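Ticket 931
Product: Brutell Matchday (supporter voting and club fixtures)
Category: Voting / Player of the Month
Status: Resolved
Opened by: Chidubem Chukwu, Driscombe Supporters' Club

Original message

Hello there, and thank you in advance to whoever picks this up. I run the online side of things for the Driscombe supporters, which mostly means the fixtures page, the away travel list and the Player of the Month vote. The vote is what I'm writing about.

We opened the July poll right after the second preseason friendly, same as we always do, with four players on the shortlist. By the next morning our left back, Danladi, had 300 votes and everyone else was stuck on zero. Now, I love Danladi as much as anybody (he was terrific in both games, and that cross for the second goal was a beauty), but I know for a fact that I voted for the goalkeeper myself, and so did my wife and both of her brothers. The page thanked us and showed the keeper's name on the confirmation, so we did pick the right fellow.

Things I've tried so far:
Closed the poll and opened it again. No change.
Logged out, cleared the browser, logged back in. No change.
Voted from my phone using a second member account. The total went up by one, for Danladi again.
Took the keeper off the shortlist and put him back. He now shows up twice, so I may have made it worse. Sorry!

Could you tell me if the real votes are still in there somewhere? We announce the winner at the members' supper, and I'd hate to hand the trophy to the wrong man.

Support reply, 10:40 a.m.

Hi Chidubem, thanks for such a thorough write-up, it saves us a lot of back and forth. First, the good news: the votes are safe. Each one is stored with the player the member chose, and the totals you see on the page are worked out separately afterward. Please leave the poll closed for now and don't delete the extra goalkeeper entry, as some votes may be attached to it.

Could you let us know whether your squad list was typed in by hand or imported? And if you have anything for the announcement page already, feel free to send that along too, and we'll load it while we're in there.

Chidubem, 11:25 a.m.

Imported! We moved over from Cinel before the friendlies and brought the whole squad across in one spreadsheet, 21 players. I remember being very pleased with how quickly it went — maybe I should have been suspicious. Looking at the file again, there's a column called "player ref" and it's blank for everyone except Danladi, who has a 2 in it. I have no idea why. He wears number three.

On the announcement page, the wording about the supper can stay as it was last season.
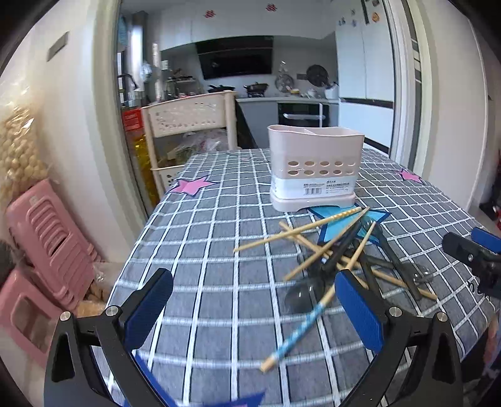
Chopsticks and spoons on the plaid tablecloth.

Support reply, 1:15 p.m.

That blank column is our culprit. When the reference is missing, the import is meant to give each player a fresh one. On your squad it copied the last value it found down the whole list, so all of your players ended up sharing Danladi's reference, and the totals page credited every vote to him. We've given each player his own reference, merged the two goalkeeper entries and run the count again from the stored votes.

Would you take a look at the totals and tell us if they seem sensible? The announcement page is saved as a draft until you publish it.

Chidubem, 2:05 p.m.

Oh, that's much more like it. All four of them have votes now, and the keeper is out in front, with Danladi not far behind. I checked my own vote under "my history" and it matches, and my wife has checked hers as well. The draft page looks fine to me.

One last thing and then I'll leave you in peace — do I need to fix the spreadsheet before we add the new signings?

Support reply, 2:30 p.m.

Yes please. Delete the "player ref" column completely before you import again, and add the new signings as extra rows at the bottom. Existing players will be matched by name and date of birth. I'm marking this resolved, but a reply to this ticket will reopen it if anything looks off when the August poll goes up.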